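Search this site Search Go

Irfan Wattimena is late and so am I, so we do it standing up in the yard behind Kasteck, the old dye works in Varkham where he's rented a floor since spring. He has a sandwich in one hand. Lorry reversing. Most of my recording is the lorry.

He repairs clothes. Alters them too, but mending is the bulk of it, and the prices are the thing people write in about. £2 for a button. £55 for a coat lining, "if it's a sensible coat". He won't say what an unsensible coat is.

"My aunt charged by how long it took her to find her glasses," he says. "I thought I'd have a list."

The list is on the door. It has been copied, photographed, argued over in the Soltcombe market group. Some tailors think he's undercutting. He shrugs at that. Rent at Kasteck is low, the roof leaks at the north end, he's got one machine, a secondhand Honkanen that he oils every morning before the kettle goes on.

How did it start? Trousers. A shop in Soltcombe was closing and had 86 pairs of trousers nobody could sell, hems down, zips gone. He bought the lot. "Stupid. I had them in the bath. I had them on the stairs." Sold most by July. Kept a pair, wearing them today.

Zips are his bread and butter. Hates them. "People think the zip's broken and it's just the slider, nine times in ten you squeeze it with pliers and hand it back. I don't charge for that. I should do."

And cotton, he could talk about cotton till dark. Prints fade along the fold first, so he tells customers to refold things a different way every few months. Wash cold. Dry inside out. He is quite stern on this. Vinegar for colour is rubbish, he says, though his aunt swore by it and he wasnt going to tell her.

The evening class is what he really wants to discuss. Six o'clock, bring something torn. He'd hoped for a few people and has had to turn some away, there aren't the chairs. Mostly beginners. One lad had never threaded a needle and went home with a patched elbow, wonky but it held.

"You've got to let them do it ugly. If I take it off them and fix it they won't come back, they'll just post me their socks."

Next is a bigger room, maybe. The landlord wants £900 for the ground floor, a month, and Irfan laughs so hard at this he has to put the sandwich down. But he's asked twice, I notice.

Navy and pale fan print, and a yellow cap. 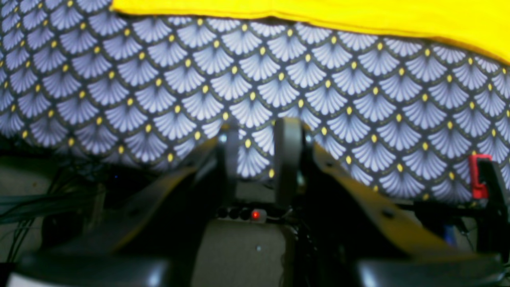
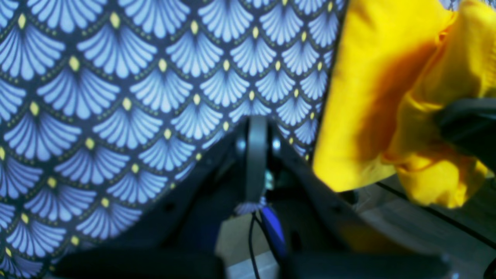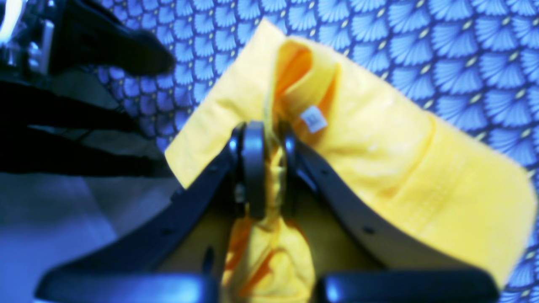 Maureen has since written in to say that vinegar does work, a cupful in the last rinse, that her curtains have kept their colour for years on it, and would Mr Wattimena care to come and see them before he calls it rubbish.

4 comments 31 shares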